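April
Zoi Kokkinos

Notes for "The Drawer, the Bag and the Desk: Why Offices Snack the Way They Do"

Slow start. Let them find their seats. Say hello to the people at the back who think I can't see them eating.

My subject is snacking at work. I ran the supply budget at Jerkham for long enough to develop views, and those views are now your problem for the next 60 minutes, less if the coffee arrives early.

Open with the memo. Jerkham once sent a memo to the whole building on "responsible nibbling." It was 1044 words long. I read it with a bag of chips in my lap. Pause here. If they laugh, good. If they don't, go straight to the slide. 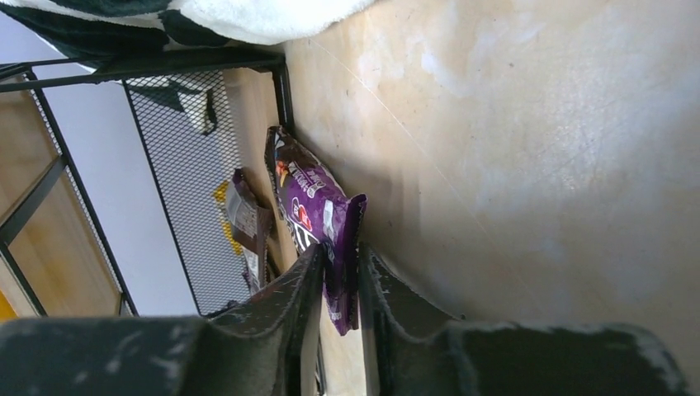

Purple bag, upright. Shiny wrappers do a lot of the selling.

Point one is the wrapper. A snack gets picked with the eyes, from a standing position, by someone on the way to do something else. At Burkamero, where I went after Jerkham, we tried putting everything in plain glass jars. It looked lovely, like a pharmacy in a movie. Consumption dropped for two weeks, and then people started bringing their own bags from home and hiding them behind the jars. The jars are now full of binder clips.

Ask the room: who has a snack in their desk right now? Wait for hands. Then ask who has one that their coworkers don't know about. The hands go down, and the faces tell you everything.

Point two, the wrapper afterward. Everyone plans for the eating and very few plan for the trash. We put one large bin by the elevators because it was efficient on a floor plan. People will walk to the elevators to go home. They won't walk there with a wrapper. It goes in a pocket, a mug or a drawer, and there it stays until somebody changes jobs.

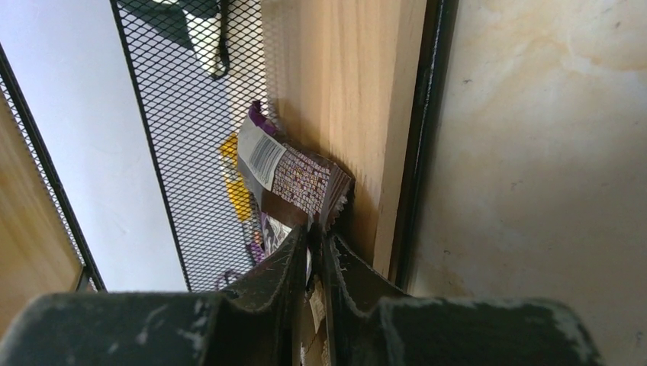 Crumpled bar wrapper. Every office has its own supply.

What helped was small bins, one per cluster of desks, emptied in the afternoon. Dull answer. I charged Kaewkla good money for the same dull answer and they framed the floor plan.

(Skip the compost story if running late. If not: the compost bin, the fruit flies, the fire marshal. Keep it short. Don't do the voice.)

Point three is comfort, and I mean this one sincerely, so stop smirking when you say it. A lot of desk eating has very little to do with hunger. It's a break in disguise. People feel guilty standing at a window for five minutes but will happily spend ten choosing between two kinds of pretzel.

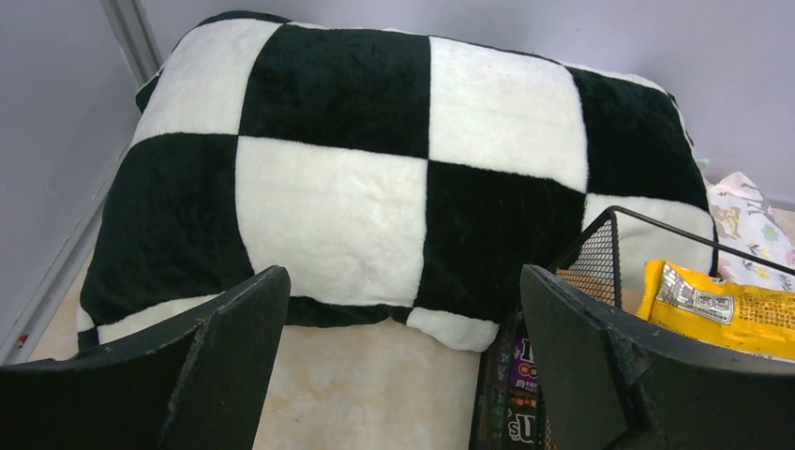
So when Skilell asked me to cut their snack bill, I asked them for somewhere to sit. They gave me a former copier room, and we put in decent chairs and a lamp. Their snack spending went down by a little over 100 dollars a month, and the furniture cost 4000. I leave the arithmetic to finance, who have already shared it with me several times. Still, people sat down. Two departments that had only ever met by email turned out to be quite fond of each other.

Drink water here. You always forget, and then the last section sounds like a rusty gate.

Point four, storage. Whatever is at arm's length gets eaten. Put the snacks across the room and you get a snack. Put them on the desk next to the stapler and you get a lifestyle. I have tried lids, labels and a sign-out sheet. Somebody signed out a granola bar under the name of the chief executive for most of a year.

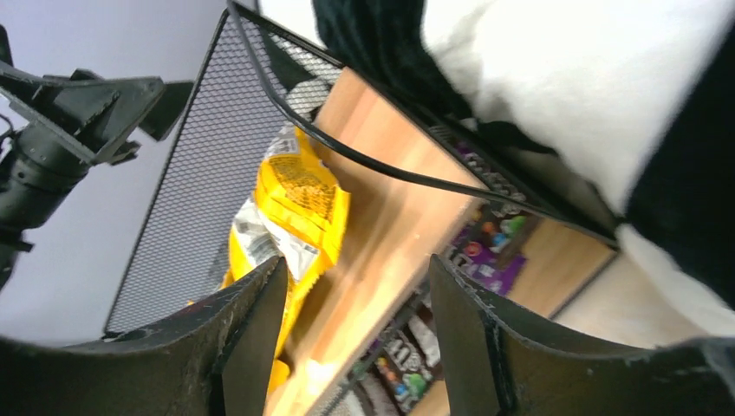
Yellow bag against black mesh. Desk storage hides very little.

My advice for Monday-morning types who want a rule: one shared shelf, at eye level, with a door that squeaks. Leave the squeak alone. I had ours oiled once and went through a month's almonds before the invoice for the oil came in.

Questions. Someone will ask about birthday cake. Birthday cake is a separate talk and it has slides of its own. Someone will also ask whether the vending machine should take cards. Yes. Then thank the hosts, point to the coffee, and get out of the doorway before the line forms.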